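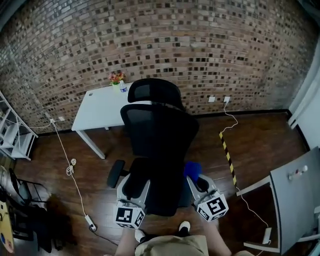

Features > Technology > Payments

The Coin That Wanted to Buy Lunch

Brondley has a bakery, two pubs, a shop that sells both fishing bait and birthday cards, and, for one January, its own digital currency. The currency was called Larnari. You could spend it on a sausage roll, provided you had charged your phone, remembered twelve words in the right order and arrived well before the lunch rush.

I went because I had been promised the future of money, and because the train was cheap.

Larnari was the work of Jisach, a small software firm with large ideas about ledgers. The plan was simple enough to fit on a beer mat, and for a while it was printed on one. Residents would get a wallet app with 200 coins in it. Local shops would take the coins. The coins would go round and round the town instead of leaving it for wherever money normally goes. The trial would last 31 days, after which everyone would presumably wonder how they had ever put up with cash.

Joining took me most of a pot of tea. The app wanted a password, then a fingerprint, then the twelve words, which it told me to write on paper and keep somewhere safe. I have been using computers long enough to find it touching that the final layer of security is always a drawer.

Then I went to the bakery. The woman at the counter held up a square code, I held up my phone, and we stood there like two people trying to introduce their dogs. The payment went through on the third try. Behind me a man paid with a banknote and left. He had come in after I did.

To be fair to Jisach, most of the things that annoyed me could be fixed, and several were. An update halfway through the month cut the confirmation time sharply. The twelve words could be handed over to Thorlacius, a custody service that looks after your keys for you, charges a small fee and sends a monthly statement. I asked one of the developers how this differed from a bank. There was a pause, and then I was told that it was open source.

The bigger trouble was where the coins went. They were meant to circulate, and what they did was pool. The bakery took them in by the hundred and had almost nothing to spend them on, as its flour came from a mill two counties away that had never heard of Larnari. The bait shop had the same problem with bait. By the last week there were only 3 businesses still happy to take coins, and one of those was the pub where the developers ate.

People who study local currencies have seen this before, on paper, long before anyone thought to put it on a chain. A town's money only works if the town sells most of what it needs to itself. Software can make a payment faster, but it can't open a flour mill.

Jisach plans a second trial, with more suppliers signed up before the first coin is issued. Registration opens on 7th September. I still have 31 coins in my wallet and, somewhere in a drawer, the words to get at them.

We use cookies to remember your preferences and measure traffic. Accept | Manage settings

Contact us | Copyright, all rights reserved | Back to top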